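Wirnuditz floral duvet cover, double: four months of use

Tested as a double duvet cover with two matching pillowcases. Bought at full price from the Bridolano website in February.

I wanted a light cover for a room that does two jobs. The bed is a bed at night and the place where washing gets folded during the day, with a desk right alongside. The old cover was dark green and plain. It showed every bit of fluff, and black socks vanished on it. The Wirnuditz has a white ground with leaves and flowers in a soft grey-blue, and it was one of the few in the shop's list that looked neither like a hotel nor like a child's room.

I have had it on the bed most weeks since it came, swapping it with one other cover while it is in the wash.

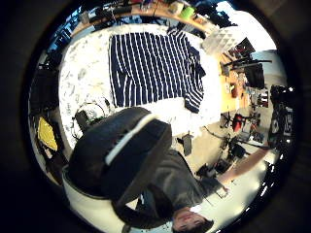

What you get

The set comes in a bag made of the same fabric as the cover, with a drawstring. I keep the spare pillowcases in it. The cover on its own weighs 846 g on my kitchen scales, lighter than the old one, and you notice the difference when you are holding it above your head trying to shake the duvet into the corners.

It closes with buttons along the foot. They are small and flat and go through the holes without a fight. I would have liked two more of them, as the gaps are wide enough for a foot to find its way in. One button was hanging by a thread when I unpacked it and I sewed it back on myself. There are no ties inside the corners. Anyone whose duvet slides about will want to sew some in or buy clips.

The pillowcases have the usual envelope end and fit a standard pillow with a bit of slack.

The pattern

The print is larger than I expected from the website. The photographs there are taken from the far side of a big room and make it look like a small sprig. Close up the fronds and blossoms are big and loosely drawn, more like something done with a brush. I prefer it this way, but if you are after something dainty, look elsewhere.

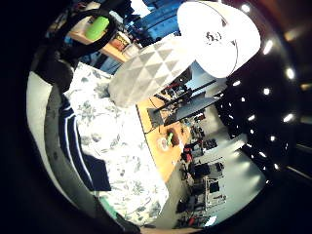
The grey-blue is a quiet colour and easy to put other things with. Navy looks good on it. So does plain grey, and pale wood. Warm colours are harder. I tried a mustard throw for a week and took it off again. The white is a true white with no cream in it, so older ivory pillowcases look grubby alongside. Mine have gone to the dog.

In strong light the pattern fades back and the whole bed looks close to plain white. In the evening, with just a lamp on, the leaves come forward again.

For folding clothes

This is a daily job in our house and it matters more to me than most reviews would suggest. A good folding surface has to be pale enough to show the edges of what you are working on, and it must not be slippery. The Wirnuditz does well on both. Shirts stay where they are put. I can fold one sleeve in, let go, and do the other side without the first one creeping out.

Striped things are the real test. I have a lot of navy and white stripes, and on a checked blanket I used to lose track of where the shirt stopped.
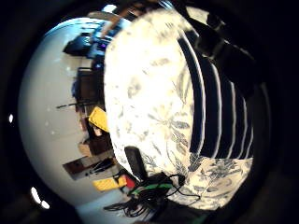 A fold that is off by a centimetre is easy to see against this print, and I can put it right before the next one goes on top. The old method was to fold on the desk, but that meant clearing the desk first, and it was never wide enough for long sleeves anyway.

The one thing to watch is that a thick duvet underneath gives way when you press down. If you want a sharp crease, push the duvet flat first with your forearm or pull the cover tight at the side.

Washing and ironing

The care label says 40 degrees and a cool tumble. I have stuck to 40 and dried it on the line when the weather allowed. The print has not faded that I can tell. It shrank slightly at the first wash, mostly in length, and has stayed the same since. Coffee came out with ordinary powder. Biro did not, and there is now a short blue line near one corner that I keep at the foot end.

It creases. Hung up straight from the machine it dries well enough to go on the bed unironed, but left in the basket overnight it will need the iron, and a double cover is a dull half hour. The pillowcases take a minute each.
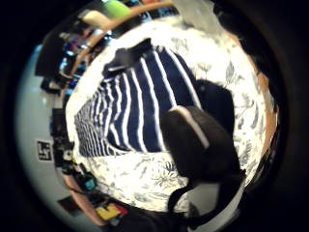 Creases matter less on a patterned cover than on a plain one. The leaves break up the surface and small wrinkles get lost in them. They also sit well under something as bold as broad navy bands with thin white stripes, even when it is spread out slantwise over the print, and you can still tell straight away what is shirt and what is bedding. On plain white I would see every dent. That has cut down my ironing to the pillowcases and the top third of the cover.

How it compares

I looked at two others before buying. The Arancibia leaf set is thicker and has proper corner ties, but it only came in olive and felt stiff in the shop. The Dakusier is cheaper and closes with a zip. A friend has one and the zip catches on the seam every time she changes the bed.

When I ordered, the Wirnuditz had 694 reviews on the Bridolano site. I read a couple of pages of them. The complaints were mostly loose buttons, and I would agree with those.

Good: true white ground, calm colour, light to handle, grips clothes well when folding, washes without fading.

Less good: no corner ties, buttons too far apart, creases if left in the basket.

Four out of five. I have ordered a second one in the same print, and will check the buttons before it goes on.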